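Keeping rope toys and sponges from getting funky on a tray by the sink?

Posted by Hanna Szczepańska
I keep a red plastic tray by the kitchen sink and everything that needs a rinse ends up on it: cloths, the striped rope, the navy rope, the rubber duck, even the rock my kid won't part with. By February it all smelled like a pond! Do I need a rack, or am I just piling it wrong? Photos are under the answers.

Augustina Eshun
Piling it wrong, I'd say (sorry!). I wring the cloths hard and hang them over the faucet for 35 minutes before they go anywhere near a tray. Ropes are the worst because the middle stays damp, so I roll mine in an old towel and stand on it. And give the tray a scrub too, the textured kind holds gunk.

Syahrul Pangaribuan
Get a rack. Mine was $20 and I'm happy with it.

Photos from Hanna: the tray and what's on it 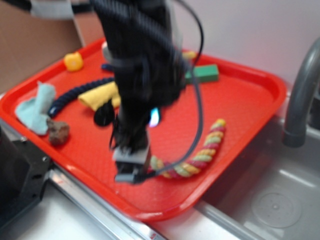
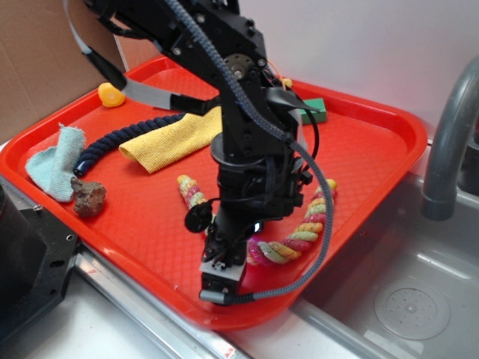
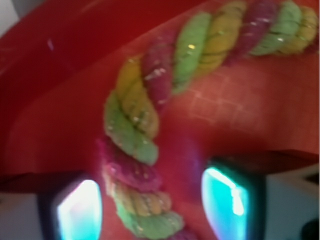
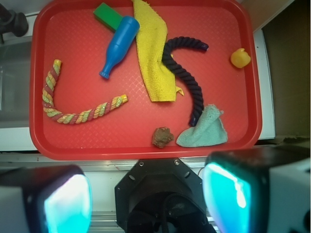 More from this board

Can I put a rubber duck in the dishwasher?
Best way to store dish cloths in a small kitchen (3 replies)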